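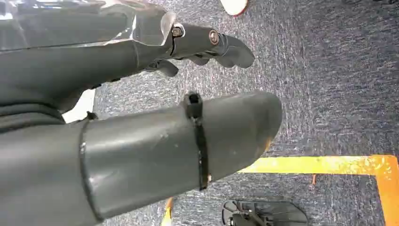 Checking a spirit level at home: how do you do it?
Hand Tools > Measuring and Layout

plumbcrazy_theo
Posts: 51

Just picked up a 4 foot Wivix box level and I am thrilled with it! The vials are bright, the edges are milled, and it doesn't flex when I lean on it. Before I trust it with a run of kitchen cabinets, though, I'd like to check it properly. My dad's way was to set it on the counter, read it, turn it end for end and read it again. Same reading both ways, good level. Is that enough, or should I be doing more?

Theophilus Ackah

blandine_c

Your dad had it right, and I love that he taught you that. A couple of things from my own bench:

Mark where the level sits with two pencil ticks, so it goes back on exactly the same spot after you flip it. A quarter inch to one side on a wavy counter can throw the whole thing off.

Wipe the edge first. One speck of dried glue will have you cussing out a perfectly good tool.

Then do the plumb vials against a door jamb. Read it, spin it so the other edge faces the jamb, read it again at the same height.

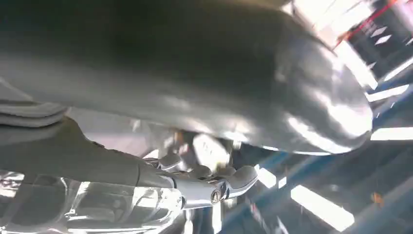 Arm and gripper, close up.

I do all of mine in September before the indoor jobs start, and the whole rack takes me 15 minutes. So satisfying.

Blandine Charpentier

sawdust_orbit

Gotta disagree a little on the door jamb. Jambs bow! Mine has a belly in the middle you could hide a nickel behind. I screw two drywall screws into a stud, one near each end of the level, and rest the edge on the screw heads. Now you only have two contact points and it doesn't matter what the wall is doing in between.

Same trick works flat. Two screws in a scrap of 2x6, clamp it down, then turn one screw until the bubble is dead center. Flip the level. Whatever it shows now is double the real error, so half of that is how far out your level is.

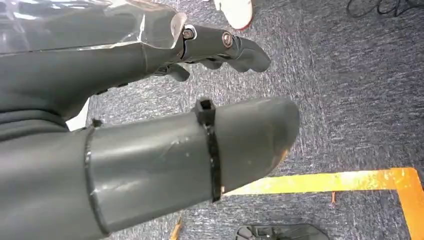 And once you have that board set up you can run every level in the shop over it, which is how I found out my favorite old Londano torpedo was junk. Ten years I'd been hanging shelves with that thing!

blandine_c

OK the screw board is great and I'm making one tonight. I still say the jamb is fine if you put the level back in the same place, bow or no bow. You're comparing it to itself.

sawdust_orbit

Fair, if you really do hit the same place. I never do, ha. And you have to get the other edge onto the same two high spots.

gritty_kitty

What about the adjustable ones? My Quansah has little set screws by the center vial and I've been scared to touch them. 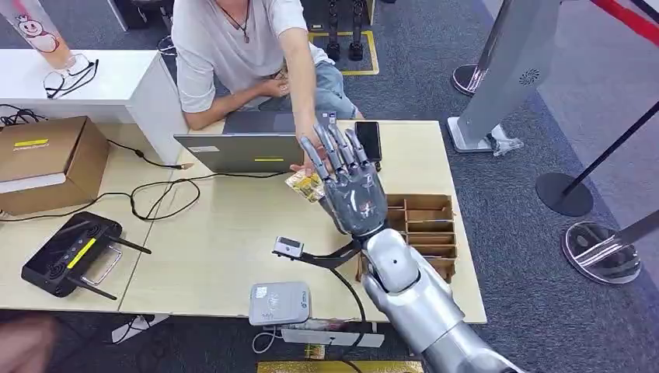

plumbcrazy_theo
Posts: 52

Update! Built the screw board out of an offcut and the Wivix reads the same both ways, flat and plumb. My 10 inch torpedo is off by a hair, so that one is going in the garden bag for setting pavers.

@gritty_kitty I'd put yours on a screw board first and see if it even needs touching. If it's out, move the set screw a tiny bit, take out half the error, flip and look again. Write down which way you turned it!

sawdust_orbit

Yep, half the error, then reset the board and go again. Small turns. And please post how it comes out, I've always wanted to try a Quansah.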